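From: Katia Melis
To: allotments list
Date: 2021-06-23
Subject: Re: Water butts and the standpipe

Karthik Chowdhury wrote:
> Does anyone know if the standpipe by the Sanna gate is back on?
> I went down last night and got a trickle. Also, is it worth
> buying a second butt this late in the year?

Karthik,

It is on, but the pressure is poor before 9 in the morning. Rebecca Mazza rang the water company and they are looking at the valve. The one at the top end is fine if you can carry a can that far.

On the butt, I would say yes. Mine holds 116 litres and I emptied it in four days last week. Ilaria has a 500 litre tank behind her shed which she filled off the roof in March and is still using. You need a decent length of gutter for that.
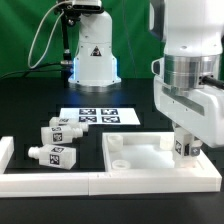 If you do buy one, get the stand as well, or you won't fit a can under the tap. Mine sits on 2 paving slabs and is still too low. Assunta has spare downpipe, brown, about a metre and a half, free to whoever collects it.

The beans on plot 14 have blackfly again, so check yours.

Katia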